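Plurkar Bar Pull, Long, Charcoal Gray
Gesstead > Door and Cabinet Hardware > Bar Pulls > Plurkar

Upright bar pull with short side arms, for wooden doors, tall cabinets and wardrobe fronts.
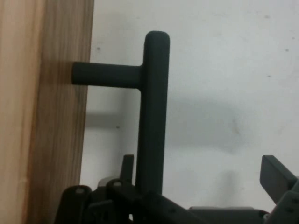
Jasmina Papadopoulos wrote to us that she ordered the long Plurkar for a pantry door, liked that it has no sharp ends to catch a sleeve on, and would have been glad of a clearer note on which way up the template goes. The note is now printed on the template, and the fitting section on this page has been rewritten as well.

Overview

The Plurkar is a plain pull made of round rod. The long bar stands upright and you grip it anywhere along its length. A short arm comes off the bar at a right angle and meets the door. The joint between arm and bar is rounded, with no visible seam or collar, and the end of the bar is rounded too. The finish is matte charcoal gray.

It is sold as a pull only. It has no latch, no lock and no moving parts. If your door needs to stay shut against a draft or a slope in the floor, fit a roller catch or a magnetic catch along with it. We stock both under Catches and Stays.

The long size suits full-height doors and tall cabinet fronts. On a short cabinet door it tends to look too big, and the short size is usually the better choice. Both sizes use the same rod and the same arms, so they can be mixed in one kitchen or hallway.

Specifications

Name: Plurkar Bar Pull, Long
Item number: 553
Type: Fixed pull, surface mounted
Orientation: Upright or level
Color: Charcoal gray
Finish: Matte, smooth
Bar profile: Round
Bar ends: Rounded
Arm angle: 90 degrees to the bar
Overhang beyond each arm: 161 mm
Fixing: Bolts through the door from the back
Suitable for: Solid wood doors, wood-faced doors with a solid core
Not suitable for: Glass, hollow-core doors without backing
Use: Indoors
Guarantee: 12 months

The distance between the fixing holes is marked on the drawing that comes with the template. Drill from the template in your own box and keep older templates out of it. The spacing was changed when the current version came in, and the old sheets look nearly the same.

What is in the box

One Plurkar pull
Fixing bolts and washers
Cover caps for the back of the door
Hex key
Paper template with drawing
Fitting sheet

The bolts supplied fit ordinary interior doors. For thick doors, order the long bolt pack. For thin cabinet fronts, order the short bolt pack. Do not saw the supplied bolts down unless you have a die to clean up the thread afterward.

Choosing the position

Most people set an upright pull too high. Tape the template to the door, stand where you normally would, and reach for it without looking. Your hand should land near the middle of the bar. Move the template until it does.

Check what is behind and beside the door before you drill. The bar stands away from the surface, and when the door swings all the way open it may reach a side wall before the door does. This matters most on doors hinged close to a corner. Open the door fully, measure the gap at the height of the pull, and compare it with the projection shown on the drawing. A floor stop is the simplest way to keep the bar off the paint.

Check the neighboring doors too. Where cabinets meet in an inside corner, a pull on one front can block a drawer on the other.

On a pair of doors, set the pulls at the same height and at the same distance from the meeting edge. Measure both from the top of the door. Floors are often out of level and will throw off a measurement taken from below.

On paneled or framed doors, the arms need to land on a flat part of the wood. The pull cannot be mounted across a step in the surface. If the frame of your door is narrow, lay the template on it first and see that there is wood on all sides of each hole.

Fitting

You will need a drill, a bit to match the bolt size on the fitting sheet, a small pilot bit, a pencil, a level, masking tape and a scrap block of wood.

Put masking tape on the door where the holes will go. Tape the template over it with the arrow pointing up. Use the level on the printed center line and ignore the edge of the paper, which may not be cut square.

Mark the hole centers with a sharp pencil or an awl. Take the template off and measure between the marks. They should match the drawing.

Drill the pilot holes from the front, keeping the drill square to the door. Clamp the scrap block to the back where the bit will come through. Follow with the full-size bit, slowly, and let the bit do the work. Pull the tape off and brush out the dust.

Feed the bolts through from the back with the washers on. Hold the pull against the front, start each bolt by hand, and leave both slack until both have caught. Then tighten them a little at a time, going from one to the other. Stop when the arms sit firm against the wood. On softwood it is easy to go too far and leave a dent under the arm.

Check the bar with the level before the last turn. There is a small amount of play in the holes, enough to take out a slight lean. Press on the cover caps.

Helpful to have a second person for this step: one at the front holding the pull, one at the back with the hex key.

Painted and oiled doors

Let new paint harden fully before fitting. Paint that is dry to the touch can still stick to the ends of the arms and tear when the pull comes off. The paint can will give a time. Oil and hard wax finishes need the same patience.

If you are refinishing an old door, fill the old handle holes first and drill fresh ones. An old hole that is almost in the right place will pull the bit off line.

Care

Wipe with a soft, damp cloth and dry. For kitchen grease, use a drop of dish soap in warm water. Avoid scouring pads, powder cleaners, and anything with bleach or ammonia in it. Metal polish and furniture wax will leave shiny patches on the matte finish, and those do not come off easily.

Check the bolts once in the first few weeks and then whenever you notice movement. Wood shrinks and swells with the seasons, and a bolt that was tight in summer may need a quarter turn in winter.

Related items

Plurkar Bar Pull, Short. Same finish, for cabinet doors and wide drawers.
Plurkar Knob. Round rod end on a single arm, for small doors.
Clakitz Floor Stop. Low stop for doors that open toward a wall.
Ivanov Flush Pull. Recessed, for sliding doors where a standing bar will not clear.
Long bolt pack and short bolt pack, sold separately.
Spare cover caps, bag.

Customer notes

Hưng Ngô
Used on the bedroom door and the closet next to it. Went up level without trouble. The bolts were too long for the closet door, so I had to wait for the short pack. It would be good if the order page asked about door thickness.

Reply from Gesstead: Thank you. Door thickness is now a choice in the cart, and the right bolt pack can be added from there.

Mounir Bouzid
Darker than I expected from the word gray. Next to my oak doors it is close to black in the evening and clearly gray in daylight. I kept them. Shows fingerprints less than the polished ones we had before.

Mirjana Živković
We mounted ours level across a deep drawer. The overhang is long when it is turned that way, and my apron strings have caught on it. For drawers I would get the short one.

Krešimir Obradović
Good to grip, even with gloves on. Took me most of a morning for a pair of doors, mainly because the doors themselves were not hanging straight and I had to sort out the hinges first. Get the hinges right before you mark anything.

Ordering and delivery

Add the number of pulls you need to the cart and pick a bolt pack if your doors are thicker or thinner than normal. Pulls for a pair of doors should be ordered together so that they come from the same finish batch. Small differences in shade between batches are normal and are not treated as a fault.

Each pull is wrapped separately in a cardboard sleeve. Please check it before you drill. If something is missing or marked, write to us with your order number and we will send a replacement.

Unused pulls can be returned within 90 days in their original sleeve. We cannot take back pulls that have been mounted. Bolt packs can be returned if the bag is still sealed.

The guarantee covers the finish and the joint between bar and arm in normal indoor use. It does not cover damage from cleaning products, doors that strike a wall, or pulls mounted outdoors.

A sample of the finish on a short length of rod can be requested through the contact form. Write "Plurkar charcoal" in the subject line.

Page updated Sunday, May 3, 2026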